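Girnine hand gripper: we tried it at the Huvau open day
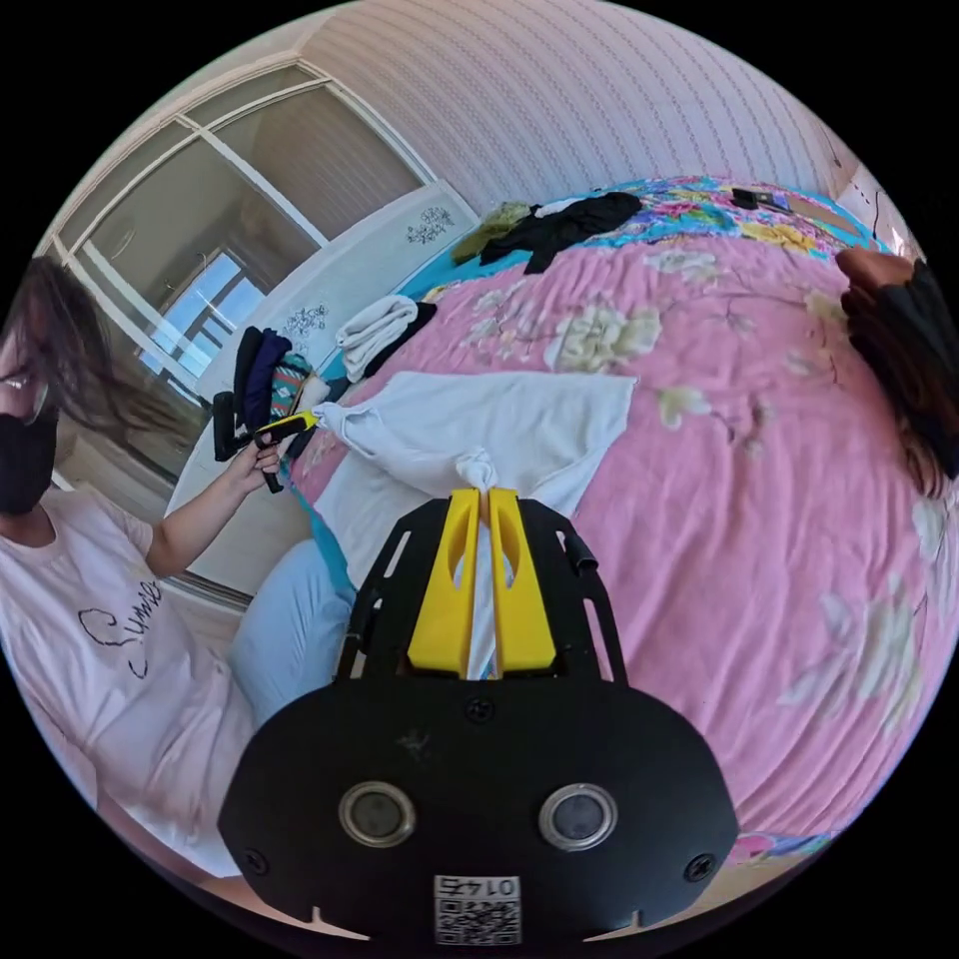

Girnine gripper with the yellow slotted fingers, holding one end of a white garment on the bed.

So on Monday we finally got over to Huvau for their open day, and I came home wanting one of these on my own bench! We stock the Girnine now, and I'd rather tell you how it felt than paste in the maker's sheet.

The demo was laundry. Shirts, towels, a big bed with a flowery pink spread, and you just sat down and started picking things up. My first go was bad (I kept grabbing two layers of cloth at once), but after 15 minutes I'd stopped thinking about my fingers and was thinking about the shirt. The yellow fingers are flat and come together close, so a thin twist of fabric stays put between them.

The body is black plastic and it does scuff. I don't mind, but if you like your gear spotless, get the sleeve from Trurkach as well.

What you get
Gripper with yellow fingers fitted
2 spare fingers
Carry pouch

Weight: 521 g
Price: $335 each

Most folks will want a pair, one for each hand, and we'll match them up for you before they ship. The Zieliński wrist strap fits too, and after a long afternoon of folding I was very glad I'd borrowed one. Orders in before noon go out the same day.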